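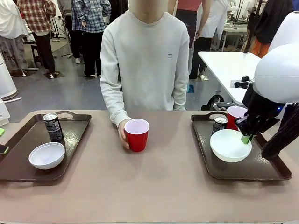

Plateaux-repas : ce qui change à l'étage

Depuis le 29 juin, le goûter de l'atelier se prend sur plateau. Chacun trouve le sien déjà garni sur la longue table et le rapporte au même endroit quand il a fini. Le service au comptoir s'arrête, la file bloquait le passage entre les postes et plusieurs d'entre vous s'en étaient plaints dès le mois de mars.

La composition est la même pour tout le monde : un plateau brun à poignées, un bol blanc, un gobelet rouge, une canette. Le bol se place devant, côté convive, la canette et le gobelet derrière. Cette disposition laisse les poignées libres et on peut soulever le plateau à deux mains sans rien déplacer. Les canettes sont servies fermées. Ceux qui préfèrent l'eau laissent la leur sur la table et remplissent leur gobelet à la fontaine.

Les plateaux viennent de chez Sipos, modèle à bords relevés. Nous en avions essayé un autre, plus léger, mais il pliait dès qu'on le prenait par un seul côté. Les bols et les gobelets sont commandés chez Puvanen : 600 gobelets rouges et 22 bols blancs pour commencer. Les bols ne sont pas tous de la même taille. Il y en a des larges et peu profonds, pour la salade et les fruits coupés, et des plus petits, plus creux, pour la soupe ou le yaourt. Merci de ne pas les empiler les uns dans les autres sans distinction, les petits restent coincés et il faut les passer sous l'eau chaude pour les séparer.

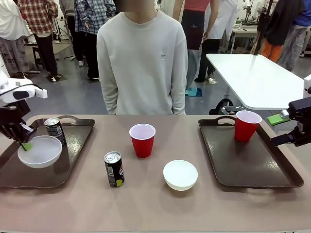 Pour la mise en place, on pose d'abord les deux plateaux aux extrémités de la table et on garde le milieu pour ce qui n'est pas encore réparti. On complète ensuite un plateau entièrement avant de passer à l'autre. Le bol va en premier, il prend le plus de place. La canette vient après, au fond, puis le gobelet. Si un bol penche, c'est en général qu'il porte sur le bord du plateau, il suffit de le ramener vers le centre.

Au débarrassage, l'ordre est inverse. On vide le fond des gobelets dans l'évier et on les empile, ils resservent s'ils ne sont pas fendus. Les canettes vont dans le bac de tri près de la porte, sans les écraser, le collecteur Hargate les demande entières. Les bols partent à la plonge. Les plateaux se nettoient à l'éponge humide, recto et verso, y compris l'intérieur des poignées où le sucre des boissons colle facilement. Ils sèchent debout contre le mur et ne se rangent qu'une fois secs.

La table s'essuie en dernier. Son revêtement marque si on y laisse un fond de soda, un chiffon bien essoré suffit. Pas de produit à récurer.

Chanida Yensuk tient le planning de mise en place pour tout l'été. Deux personnes par semaine, une pour garnir et une pour débarrasser. Il reste des semaines sans inscrits. Pour choisir la vôtre, passez au bureau 963 ou appelez le poste 900. Les demandes de repas sans lactose se font aussi auprès d'elle, la veille avant midi.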